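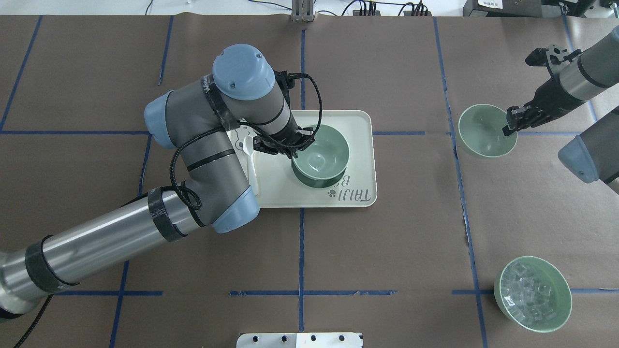 I have been waiting to write up the bear tray until I'd lived with it long enough to get bored of it, and after eight weeks I'm still not bored, so let's go! It's a child's meal tray in off-white plastic, with rounded corners and a raised lip, and I eat off it at least as often as my son does. The layout we settled on first is a pale green bowl on the right half and the white plastic spoon over on the left, and even like that there's a good stretch of tray going spare for toast or a handful of grapes. I keep a second green bowl next to the tray for the grown-up who said they weren't hungry.

Review by Leonie Ellery
Posted 8/18/22

What I bought and why

Our old trays were the divided kind, five little compartments each, and I'd come to hate every one of them. The compartments were never the right size for anything. Soup can't go in one. A sandwich has to be cut to suit the tray instead of the kid. And the corners! I spent a whole winter picking dried oatmeal out of those corners with the wrong end of a teaspoon.

So I went looking for something flat. My wish list was short: one open surface, an edge high enough to stop a pea, light enough for a four-year-old to carry from the counter, and nothing printed on it in six screaming colors. I found the bear tray at Trelo, the kitchen and nursery shop near my sister's place, propped up on a shelf behind some lunch boxes. I bought one, went home, used it for dinner, and went back for another. So I have two now, and both have been in steady use.

The bowls and spoon were separate purchases. I mention this as I've already had a message from Delwyn Ashby (hi Delwyn) asking if it all comes as a set. Mine didn't. The bowls came from a market stall in March and the spoon has been in our drawer so long I couldn't tell you where it started out. They just happen to look lovely together.

The looks

I'm going to be shallow first. It's a really sweet object. The color is a soft off-white that goes creamy in some light and has a faint greenish-gray cast in other light, and the printing is all gray, very restrained. There's a bear's face in one corner, drawn in a thin outline that's slightly wobbly, the way you'd draw a bear on the back of an envelope while you were on the phone. At the other end there's dark gray lettering that says TAIJI, with a tiny paw print beside it. And that's plenty, I think. Food is colorful enough.

What I like is that the bear sits well up in the corner, so he doesn't vanish the second you put dinner down. On our old plates the picture was always dead center, which meant tears until the last bite of potato had been cleared off the fire engine. With this one the bear is there from the start, watching. My son talks to him. He has been offered a lot of broccoli.
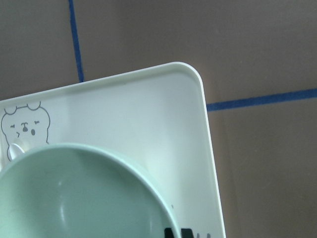 The rounded corner and raised lip, with the bear's face over to the left.

The lip

It's the part I'd show anyone who picked the tray up in the shop. The lip runs along the edges in one smooth line and takes the corners in a wide, generous curve, so there's no tight angle anywhere for food to wedge itself into. One pass with a sponge and you're done. I did the oatmeal test on purpose, leaving a smear in the corner through a whole morning, and it came away with warm water and a thumb.

How high is it? High enough for peas, which was the dream. Peas roll, hit the edge and stay put. Blueberries too, mostly, although one thrown with real intent will clear it, and I can't blame the tray for that. With spilled milk it does fine up to a point. A tipped cup of the small sort we use stays on the tray if you leave it flat and go for a cloth. If you panic and pick the tray up, you will be wearing the milk. Ask me how I know.

The lip also gives you something to hold. My son gets his fingers under it and his thumbs over the top, and walks very slowly and importantly to the table. Handles might be easier for a smaller child, but they'd also make the thing longer and it would never fit in our cupboard.

Size and what fits

I don't have a tape measure in this house that I trust, so here's the practical version. One bowl plus a spoon plus a slice of toast cut in half fits with room to breathe. Two bowls fit if you're careful, and then there isn't much tray left to see. A bowl and a full-size dinner plate will not happen, please don't try. For a kid's meal it's ideal. For an adult it's ideal for exactly one sort of dinner, soup and something on the side, and I eat that dinner a lot.

It has also turned out very handy away from mealtimes. Things we've used it for so far:

Sorting beads, where the lip earns its keep all over again.
Watercolors, with the brush water in one of the green bowls.
Shelling beans on the back step.
Carrying all the little pots of toppings out to the table on pizza night.
Holding a puzzle in progress that someone isn't ready to put away.

That last one might be my favorite. A small puzzle on a flat tray can be moved when dinner is ready and moved back afterward, and the number of arguments this has saved us is considerable.

A word on the bowls

They aren't the subject of this review, but you'll ask. They're a pale green, slightly darker outside than in, with a glossy inside that makes plain yogurt look like something from a café. They're a good shape for scooping, and a beginner with a spoon can push up against the side and get a decent mouthful. If you see some like them, grab a couple. Nelu Sârbu from my son's playgroup has a similar one in her kitchen and uses it for nothing but garlic, a fate I consider beneath it.

One thing to know about bowls in general on this tray: the surface is smooth with a light gloss to it, so a bowl will slide if it gets a proper shove. It slides as far as the lip and stops. For most kids that's fine. For the very determined bowl-shover you may want one with a grippy base, or a damp square of kitchen cloth underneath. We did the damp cloth for the first week and then forgot about it.

Cleaning and wear

I wash both trays by hand with ordinary dish soap. They take up almost no room in the rack standing on edge, and they dry quickly. The printing has held up beautifully so far. I was worried about that bear, as thin gray lines are the sort of thing that can go missing after a month of scrubbing, but he has both ears and all of his outline.

Stains: tomato sauce wiped off right away leaves nothing. Tomato sauce left until after bath time, story time and two rounds of being asked for water leaves a faint orange shadow. A paste of baking soda took it off, with a bit of elbow grease. Turmeric I've simply avoided. Fletcher Doolan commented on my last tray post that he'd turned a white one yellow in a single curry night and I have taken that to heart.

Scratches: I can see fine ones if I tilt mine toward the window. I've cut sandwiches directly on it with a table knife, which I'd tell you not to do, and then I'd go and do it again. From above, at normal eating distance, it still looks clean and smooth.

I haven't put either one in the microwave and don't plan to. There's no need, the bowl goes in and the tray waits outside.
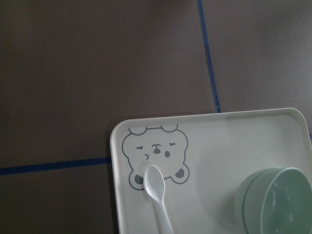 Things I'd change

There aren't many. I'd love a version one size up for grown-ups, same bear, same quiet gray. I'd also like a little texture on the underside, since the tray can skate on a very smooth tabletop when someone leans on one end. On our table it stays where it's put nearly all the time, but on my mother's polished dining table it went traveling.

The pale color does show everything. Every crumb, every speck of pepper, every dab of jam. I've come around to this (you can see at a glance when it's clean) but if you like your tableware to keep secrets you'd be happier with something darker.

And I wish it came in pairs. Once there's one in the house with a bear on it, there had better be another.

How it compares

I've used two others properly. The Hollis tray is the sturdier of them, with a rubbery rim and a real heft to it, and it doesn't budge on any table. It's also heavy enough that my son can't carry it with food on, so for us it lost its main job on day one. If your child eats in a high chair and you do all the carrying, go and look at it, it's very well made.

The Vellden is closer to the bear tray in shape and it's thinner, so it stores even better. The edge is so low, though, that peas go straight over. I read all 106 comments under the Vellden listing before I bought it and somehow not one of them was about peas! We use ours under a houseplant now.

Senyo Agyeman swears by no tray at all, just a bowl on the table and a wipe-down after. I've tried it and it works, right up until the beads come out.

Would I buy it again?

I already did, and I'm about to get a third for my sister's kitchen in Flavdale so we can stop packing ours every time we visit. It does a simple job very nicely, it's a pleasure to have out on the table, and I haven't picked at a corner with a teaspoon since it came home.

If anyone has had one of these for longer than I have, a year or more, leave a comment and tell me how your bear is holding up.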